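3.2 Work surfaces and surface color

The second part of the study dealt with the color of the surfaces on which small objects are sorted, assembled or inspected. Most guidance on workbench design covers height, depth and edge shape. Color is usually left to the supplier, and in the workplaces we visited it had been chosen for cost or to match the walls. Our interest was in whether a light, warm surface leads to fewer missed items than a white or mid-gray one when the items are small and of mixed color.

Testing was carried out at two sites. The Itcombe site is a packing hall with daylight from one side and ceiling lights that stay on through the shift. The Ellar site is a basement workshop with no windows. At both sites the existing benches were fitted with removable covers in three colors: white, mid-gray and light cream. The covers were cut from the same sheet stock and had the same matte finish, so that gloss would not vary with color. They were wiped down at the start of each session and replaced when scratches became visible from a standing position.

Each participant searched for small parts laid out on the cover. The parts differed in color and shape and none was larger than a thumbnail. A layout held 13 parts, and participants were asked to pick up every part they could find and place it in a tray at their right hand. They were told to stop when they believed the surface was clear. We recorded the time to the last pickup and the number of parts left behind. Layouts were drawn from a set of 3,000 prepared in advance, and no participant saw the same layout twice. Parts were never placed on top of one another, and none was placed within a hand's width of the tray.

There were 100 participants at Itcombe and 100 at Ellar. All had normal or corrected vision and had passed a color vision screening before they were enrolled. Participants who normally wore tinted lenses at work were asked to use clear ones for the test. Sessions took place in April, and the order of the three covers was rotated so that each color came first, second and third equally often as far as the group sizes allowed.

Light at the bench was measured with a Testex meter at the center and at each corner of the cover. Readings were taken before and after every session. At Itcombe the corner nearest the windows was brighter than the others on clear days, and sessions were paused when the difference between corners passed the limit set out in Section 2. At Ellar the readings changed very little. The ceiling lights there had been replaced shortly before the study and were of one type throughout.

Missed parts were scored with the Mudaliar visibility scale, which weights each part by how strongly it differs from its background. A pale part missed on a white cover therefore counts for less than a dark part missed on the same cover. We also report unweighted counts, as some earlier studies used only these and the weighted scores cannot be compared with them directly.

The gray cover gave the slowest searches at both sites. Dark parts were the main source of delay, and several participants said that they had gone back over the same area more than once. White and cream did not differ in search time at Ellar. At Itcombe, cream was slightly faster in sessions held near midday, when participants more often described the white cover as glaring. Pale yellow parts were missed more often on cream than on white, and this was the only part color for which cream did worse on both the weighted and unweighted measures. Green and blue parts were found reliably on both light covers.

Wall color was not varied. The walls behind the benches were off-white at Itcombe and pale gray at Ellar, and a light surface against a light wall leaves a weak boundary at the far edge. Parts close to that edge were missed more often than parts in the near half, on all three covers. We cannot separate the effect of distance from the effect of the weak boundary with the present data. A strip of darker tape along the far edge would be a simple way to test this, and it is planned for the next round. Figure 4 gives an example of a light cream surface against a pale wall.
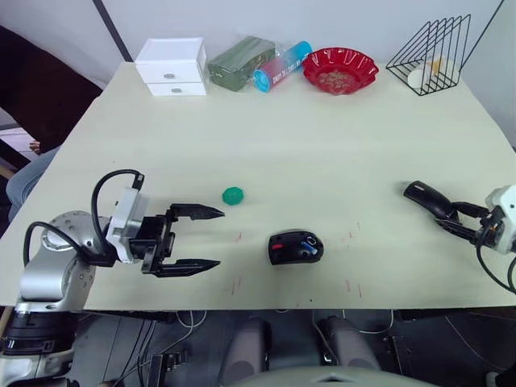

Figure 4. Light cream tabletop with a small green item on the surface; pale gray-white wall behind.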